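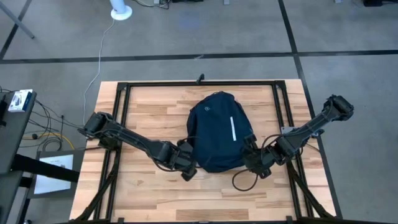 Bench 4, both arms at the bottom of the backpack.

Ticket 1113: Second two-arm bench, parts and budget
Queue: Equipment planning, Nedbridge
Status: Open, waiting on quote

Original request
We'd love to get a second bench into next year's budget, and I'm really keen on this one! Bag handling is the job that keeps filling the bookings, and a single bench can't carry it past November. Can we price a full copy: two arms, grippers, black top frame, wooden table?

Update 1
Tilier came back fast, which was great. They'll quote the arms as a pair, and brackets are extra. Please don't let the brackets slip off the list again, we lost weeks to that last time. Markberg can do the frame rails cut to length.

Update 2
Problem found while planning the cable runs. The cable loop under the right gripper hangs low enough to worry me with soft items like the backpack. Tried shorter ties at the wrist and the arm lost reach at the far side of the table. Put them back. Added a proper cable guide for each arm to the order, $174 each, and I think it's money very well spent.

Update 3
Measured the floor. The new table fits if the desk on the left moves back roughly 100 cm. The loose cables beside it need a tray too (colour doesn't matter, whatever's cheapest). Asked Hettiarachchi for a price on trays and a power board.

Still to do
Confirm lead time on spare gripper fingers.
Check whether the table can come from the same supplier as the first. It's a lovely solid top and I'd happily have another.
Send the total to finance once the Hettiarachchi quote lands.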